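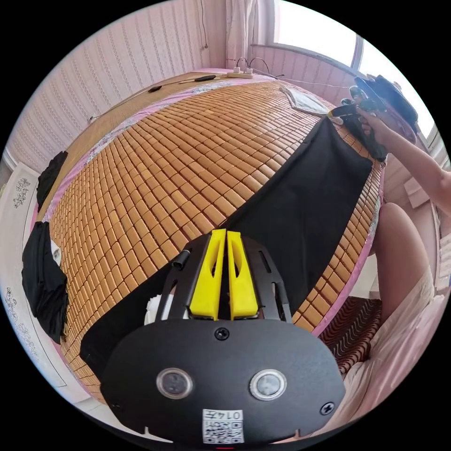 4.2 Dress wording on the invitations

Figure 2. Long black cloth lying diagonally across a bamboo tile mat on a bed.

The collection from Stostadau and Jurley contains 63 printed wedding invitations. In 57 of them there is at least one phrase that tells the guest something about clothing. We call this phrase the dress line. The remaining invitations have no dress line, and in these cases the guest must guess from the hour, the place and the quality of the paper. We keep them in the collection for the analysis of layout in Section 5, but they are left out of the present section.

The dress line is usually very short. In most cases it stands in the lower right corner of the card, under the address of the reception, and it is printed in smaller letters than the names of the couple. When there is a separate card for the reception, the dress line is moved to this second card. We found that the older printers in Jurley keep this rule strictly. The cards ordered through the Ingate catalog are more free, and the line can appear in the middle of the card, sometimes between two small ornaments.

Concerning the words themselves, we separate direct and indirect dress lines. A direct line names a known level of dress, such as "black tie" or "cocktail dress." An indirect line describes the circumstances and leaves the conclusion to the guest. Typical cases are "the ceremony will be held on grass" or "dancing until late, please be comfortable." The indirect type is more common for afternoon weddings. In the interviews several couples explained that they considered a direct line impolite toward older relatives, who in their opinion already know how to dress for a wedding. At the same time, the same couples reported many telephone calls from these relatives asking what to wear.

The level "formal" causes the most difficulties. For guests in Stostadau it means a dark suit or a long dress. For guests in Jurley the same word was mostly understood as "no jeans," and a light jacket was seen as sufficient. We have not found a printed source that could explain the difference. It may be connected with the fact that weddings in Jurley often begin at 11 in the morning and continue directly with lunch, while in Stostadau the ceremony is commonly at 5 in the afternoon. The hour on the invitation therefore works together with the dress line, and it is difficult to say which of them the guest reads first.

A special group are the lines that speak about color. They can ask for a color, for example "shades of green are welcome," or they can exclude one. The exclusion of white was expected by us to be frequent, but only 4 invitations mention it in print. Couples told us that this rule is passed by mouth, mainly through the bridesmaids, and that printing it would look as if they did not trust their guests. The exclusion of black is printed on 2 invitations, both from Stostadau and both for weddings in September. In one of the interviews the bride's mother said that black at a wedding was bad manners in her youth, and that she had insisted on the line herself. The younger guests whom we asked about black answered nearly always that it is elegant and safe, and that they would wear it also to a morning ceremony.

Many invitations now carry also the address of a web page. The couples who used the Lobo wedding pages had a ready field named "What to wear," and they filled it with much longer text than the printed card could hold. Here we find advice on shoes, on shawls for the evening, and on small children. The tone is warmer and closer to speech. In a few cases the page contradicts the card, usually since the page was changed after the cards had been sent. One couple printed "formal" and wrote on the page that ties can stay at home. For our coding, the printed card was always taken as the main source, and the page was recorded as a comment to it.

The coding was done in two rounds. In the first round the direct and indirect lines were sorted by both authors separately. Cases of disagreement were mostly mixed lines, for example "garden party, formal." These were discussed again in the second round and placed with the direct type if a known level of dress was named anywhere in the line.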